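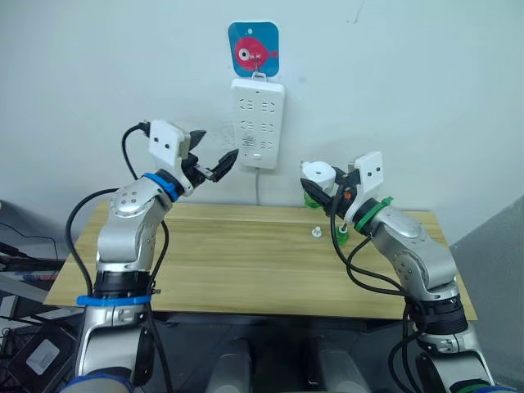

4 双臂套件的部署与试用

4.1 评估对象与供货范围

本节评估的对象为Edberg公司提供的Pleltstead双臂操作套件。该套件面向高校实验室和小型集成商，供货内容包括两条机械臂、两只平行夹爪、控制柜、布线附件以及一套示教与回放软件。台面、立柱和工装由用户自备，供应商仅对安装面的刚度和平整度提出要求。课题组在签订试用协议时约定，评估期内不更换机械臂本体及夹爪驱动部分，软件版本在数据采集开始后冻结，所有参数修改均记入试用日志。供应商可以查阅日志，但不参与任务设计和结果判定。

试用在Ito与Boutros两处场地先后进行。Ito场地承担安装、标定和示教数据采集，Boutros场地承担重复性检验与人员培训。两处场地使用同一套硬件，转运后重新标定。本文报告的定量数据均来自Ito场地，Boutros场地的情况仅在4.5节作定性说明。

4.2 工位布置

如图2所示，两条机械臂自台面近侧的左右两边伸入工作区，夹爪在台面上方相向布置。台面为浅色木纹，后方为浅灰白色墙面。墙上竖直悬挂一只白色多孔插排，位置居于两臂之间，悬挂方式为粘贴式挂钩，挂钩底贴为蓝底红鱼图案。台面上放置小型白色零件和带圆帽外形的绿色零件。图中右侧夹爪前端持有一件白色圆柱形插头状零件，其下方可见绿色部分；左侧夹爪的黑色指部处于张开状态。

采用上述布置有两方面考虑。其一，插排竖直悬挂时，末端执行器须在水平作业与面向墙面的作业之间转换姿态，便于考察腕部关节的可达范围。其二，粘贴式挂钩对插排的约束较弱，接触力过大时插排会摆动或偏转。相比刚性夹具，这种条件更接近家庭与办公环境，对套件的力控制功能要求也更高。课题组曾讨论是否用螺钉将插排固定在墙面上，最终决定保留悬挂方式，并在每组试验开始前由操作员目视检查插排的姿态，必要时手动复位。

为便于操作员区分左右臂，臂体上缠有彩色束带，左臂为蓝色，右臂腕部为绿色。示教软件界面沿用相同的颜色标识。此项做法由课题组成员Elias Nseir提出，实施后左右臂误选的记录明显减少，后续人员培训中予以保留。

4.3 安装与标定

套件的机械安装由两名人员完成，从拆箱到首次上电用时38分钟，不含台面和立柱的准备时间。供应商手册对紧固顺序和接线顺序的说明较为完整，图示与实物一致。手册的不足集中在线缆部分：夹爪线缆由末端引出后沿臂体向下敷设，手册仅给出伸展姿态下的走线示意，未说明在腕部大角度旋转时应预留的余量。课题组初次布线时余量偏小，腕部旋转接近限位时线缆绷紧，控制柜随即报出夹爪通信中断。重新布线后余量增加，夹爪附近的线缆呈自然弯弧，通信中断未再出现。

余量增加也带来了新的问题。松弛的线缆在臂体下探时可能扫过台面，触碰已摆放的小零件。对此，课题组在运动规划中为线缆设置了简化的包络体，包络体以夹爪安装板为起点，沿臂体外侧延伸。该方法偏于保守，会使部分可行路径被判定为碰撞，但对本文所涉及的任务影响有限。供应商在收到反馈后表示，将在后续手册中补充不同腕部姿态下的走线图。

标定分为单臂标定和双臂相对标定。单臂标定按软件向导执行，过程稳定，重复执行时结果的离散程度在任务允许范围之内。双臂相对标定要求两只夹爪先后接触同一基准件，向导对接触方向的提示不够明确，操作员若从侧面接触，计算所得的相对位姿会出现系统性偏移，而软件不给出警告。课题组在内部规程中规定，一律由上方垂直接触基准件，并在标定完成后以双臂交接动作进行验证。交接不顺畅的，标定作废重做。

4.4 任务与数据

试用任务包括三类：台面小零件的拾取与归位、双臂之间的零件交接，以及面向墙面插排的对准与插入。三类任务所用零件尺寸相近，均可由单只夹爪稳定夹持。任务的起始位置由操作员在划定区域内随机摆放，区域边界仅标注在规程附图中，台面上不贴标记，以避免视觉模型依赖标记进行定位。

课题组通过套件自带的示教软件采集示教数据900条，三类任务数量相等。采集人员均接受过统一培训，每条数据由另一名人员复核，存在中途停顿、夹持滑脱或人为碰触台面情形的数据予以剔除并补采，上述数量为剔除和补采后的最终数量。数据采集自12月开始，期间未更换指部材料。

评估阶段，每一任务在每一种配置下重复执行30次。配置分为套件出厂控制器与课题组自行训练的策略两种，二者共用同一运动接口。每次执行结束后，由不参与策略训练的人员依据规程判定成功、部分完成或失败。部分完成是指零件已到达目标位置附近，但姿态或插入深度不满足要求。

在拾取与归位任务中，两种配置的表现接近，失败主要出现在零件直立且靠近另一零件时，指部在下探过程中先碰到相邻零件。在交接任务中，出厂控制器对双臂相对标定误差较为敏感，标定质量下降时，接收方夹爪在闭合瞬间会使零件发生偏转；课题组策略对此有一定适应能力，但动作耗时更长。插入任务的差异最为明显。出厂控制器依赖预设的插排位姿，插排因前一次接触发生偏转后，后续执行连续失败的情形较多；课题组策略在接近阶段会根据图像修正末端位置，但在接触之后缺少有效的力反馈利用方式，部分执行停留在部分完成状态。

需要指出，两种配置的设计目标并不相同。出厂控制器定位于开箱即用的演示和简单装配，供应商未承诺其适用于位姿不确定的目标。上述比较的用途在于为潜在用户说明：哪些任务可以直接使用出厂功能，哪些任务需要自行投入数据采集和训练。

4.5 使用与维护情况

在Boutros场地的试用中，参训人员均无双臂操作经验。培训内容包括上电检查、单臂示教、双臂切换和异常处置四个部分。参训人员普遍能够在首次培训结束时独立完成单臂示教，双臂切换则需要较多练习，主要困难是在注视一侧夹爪时难以兼顾另一侧臂体的位置。软件提供的随动锁定功能可以缓解这一问题：锁定后，非操作侧机械臂保持当前姿态，直至操作员主动解除。但该功能的入口位于二级菜单，使用不便，建议供应商将其移至主界面或分配实体按键。

维护方面，试用期间未发生关节驱动部分的故障。夹爪指部出现磨损，磨损集中于指尖内侧，更换过程简单，但更换后须重新设定夹爪零位，手册对此未作说明。若省略该步骤，软件显示的开度与实际开度不一致，夹持小零件时易出现闭合不足。控制柜的散热风扇在长时间连续运行时噪声较大，对安静环境下的教学使用有一定影响。

供应商的技术支持通过邮件和远程协助两种方式提供。就课题组提出的问题而言，涉及安装和接线的问题答复及时，涉及运动接口底层行为的问题答复较慢，个别问题须转交研发部门处理。接口文档对异常返回值的说明不完整，其中夹爪通信中断与夹爪过流共用同一返回值，上层程序无法据此区分。课题组目前的做法是在收到该返回值后读取电流记录，再作判断。

4.6 适用性说明

综合上述情况，Pleltstead套件的机械安装与单臂功能已具备较好的可用性，可满足教学演示和台面类操作研究的需要。对于以双臂协同为主要研究内容的用户，建议在采购前确认双臂相对标定流程的改进进度，并预留自行编制标定规程的时间。对于目标物固定较弱或位姿经常变化的应用，现有出厂控制器不宜单独使用。

本节结论受到以下条件限制：试用仅涉及一套硬件，未能考察批次间差异；零件种类较少，未包含柔性物体；插排始终采用竖直悬挂方式，水平放置时的结果有待另行检验。线缆包络体的参数由课题组根据本工位的走线情况确定，其他用户采用不同走线时应重新测量。策略训练的网络结构、数据划分及超参数设置见第5节。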